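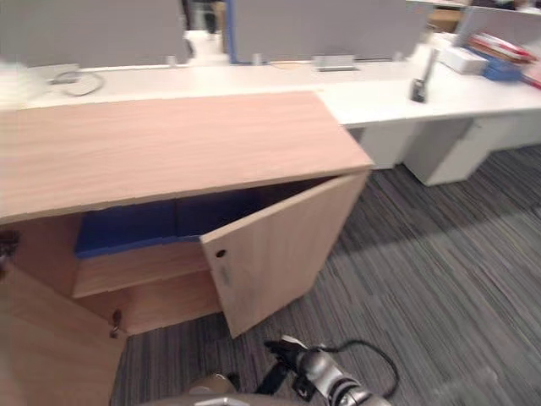

Bùi asked me on the bus whether a robot that needs so long for a cupboard is worth two hours of our afternoon. I said yes before I had thought about it, and now that I am home I still say yes, but with more words.

We went to the November open day at Clenirik. They rent one floor in the old Valtgate building, the one with the bicycle shop on the ground level, and they teach robots to do small jobs in normal offices. I had read about it on the notice board of my language class. Entry was free, you only had to write your name on a list and put stickers over your shoes. The stickers did not stay on mine.

I expected a hall with a fence and a yellow line on the floor. Instead they brought us to an ordinary office, with grey carpet and long white desks and partitions, and the robot was working at a low cupboard with both doors open. Inside were dark blue bins. It has two arms and it moves them slowly, much slower than I imagined from the videos people send me. The woman who was explaining told us that the slow speed is a choice for visitors' days. I don't know if this is true or polite.

What they work on at the moment is called Mokmont. As I understood it, it is the part of the software that decides where to put the fingers. A door with a handle is easy, she said, but a door with only a round finger hole is a different problem, and I recognised my own kitchen in this. For every new kind of door they collect up to 2,000 tries before they trust the result. Somebody in our group asked who counts them. The computer counts them.

I am fifty-one years old and I worked most of my life in a warehouse, so I watched the arms the way I used to watch a new colleague. A new colleague goes too fast and looks around to see if you noticed. The robot does not look around. It stops, it thinks (I know it doesn't think, but I have no better word in English), and then it goes on. I found this restful. Bùi found it boring and went to look for the coffee.

After the cupboard they let us stand closer, in groups, and there was a screen with the view from the small camera at the wrist. This was my favourite part. From so near, everything is huge and blurry when the arm moves, and you understand why shiny plastic is a headache for them. The light makes white stripes on the wrapping and the stripes move with the camera. A person knows at once that it is only light. The software has to learn it.

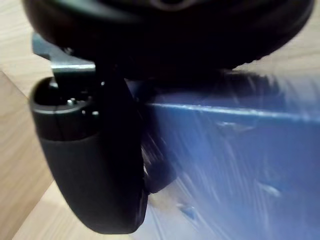

Practical things, if you want to go

The next open day is in spring, they have not told us when. Groups are 20 people and ours was full, so put your name down early. The lift is small and smells of bicycle oil – take the stairs if you can.

Bring a jumper. They keep the office cool, and you stand still for a long time. Children are welcome, but there are no chairs in the part where the robot works, and a small boy in our group was sitting on his father's feet by the end.

You may ask anything. I asked whether the fingers get worn out and I received a long answer about rubber, of which I understood half. I also asked if they would bring the robot to our community centre, where the cupboards are much worse than theirs. She wrote it down in her notebook.

The coffee, Bùi tells me, was good.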